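Trucos de casa: ¿le dejamos ya la colada a una máquina?

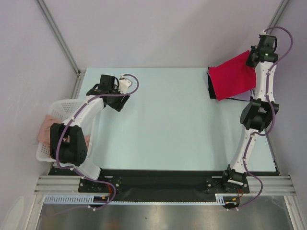
¿Puede un robot doblar la ropa de una familia entera hoy por hoy?
A ratos y con prendas sencillas, pero todavía no como para olvidarte del cesto.

Os lo cuento porque en enero me escribió Danang Kusuma, lector de los de toda la vida, preguntando si valía la pena esperar antes de comprarse otra secadora (¡una cosa no quita la otra, Danang!). Llevo tiempo leyendo todo lo que cae en mis manos sobre el tema y tengo mi opinión.

Lo que mejor se les da es lo cuadrado: paños, servilletas, toallas pequeñas. Agarrar un pico de tela y llevarlo encima de una pila lo veo ya bastante maduro. Lo difícil es el cesto, con todo arrugado y revuelto, una manga dentro de otra, el calcetín metido en la funda nórdica... Ahí yo sigo ganando, y eso que doblo fatal.

Mientras tanto, mis trucos de siempre, que sirven igual para manos humanas:

Dobla siempre en una mesa lisa y despejada. La cama es comodísima, pero se hunde y los bordes salen torcidos.

El cesto a un lado y la pila en la esquina contraria, así no cruzas los brazos cada dos por tres.

Separa por tipo antes de empezar. Yo hago primero los paños, 11 en una semana normal, y dejo las sábanas bajeras para cuando ya he entrado en calor.

Las camisetas, en tres pliegues y de pie en el cajón. En el mío caben nueve por fila.

Y si un paño sale con un pico levantado, se le pasa la palma de la mano y a otra cosa, que luego se seca una las manos con él igual de bien.

La plancha la dejo para otra página, que Rafferty Oyelaran me ha mandado una duda larguísima sobre cuellos de camisa y quiero contestarle con calma.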